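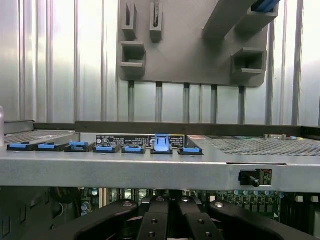 4.2 Grasp planner

The planner was rewritten in September, as the first version treated every part in the chassis as a free body. The new version, Cirnik, keeps a table of part types, each with an approach axis and a force limit. Blue plastic tabs are segmented by colour before pose estimation - this cut the search to 37 candidate grasps per view. The detector was trained on 2,000 wrist camera images.

4.3 Expansion cards

Cards are seen edge-on from the wrist, so depth is poor along the board. The planner fuses 3 views and rejects any grasp whose finger path crosses a neighbouring part. 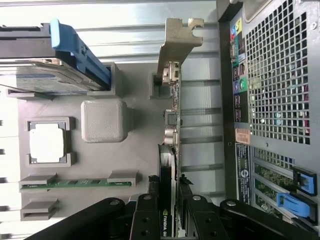
Nizar Geagea commented on the draft that the rejection test should also run on the retreat path. It is called only on approach at present.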